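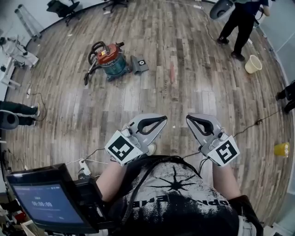
Wood-plank floor in gray, brown and tan, boards running toward the far end of the room.

Floor and Room Gallery: Unit 2, Gravunus Building

Material on this page covers the plank floor in Unit 2 and the way the room is used day to day. The floor was laid in September by Prido, using the Grodlow narrow plank in the weathered finish. Total area is 453 square feet. Layout drawings were prepared by Olga Calvo. Questions about the finish schedule go to Rekha Unnithan at the site office.

Notes on the picture

Color. The boards vary from plank to plank. Gray, brown and tan tones are mixed over the whole surface and no single tone was specified as dominant. Replacement planks should be pulled from at least two boxes so that the mix holds.

Direction. The boards are narrow and follow one line down the room. Any later extension past the door should keep the same direction. A threshold strip is needed only if the run exceeds the length given on the layout drawing.

Power. A white power strip sits directly on the floor, with dark plugs in its sockets and a white cord across its upper end. Cords are to be lifted, not dragged, when the strip is moved. Floor boxes were priced and left out of this phase.

Display. A black-framed monitor stands at the lower left, with the timer at 00:00:00. Stands and mounts with hard feet get a felt pad, stock number 752, before they go on the planks.

Storage. Small items and a box are piled in the corner by the monitor. Shelving for this side is on order from Cha.

Care

Dry mop at the end of each day. Damp mop on Wednesday with a neutral cleaner. No steam, no wax. Shoes are permitted, but grit has to be swept up first.

Point loads are limited to 200 pounds per foot on furniture and equipment stands. For anything heavier, place a board underneath and tell the site office before the move.

Spare planks are kept flat in the hall closet, top shelf, with the leftover trim.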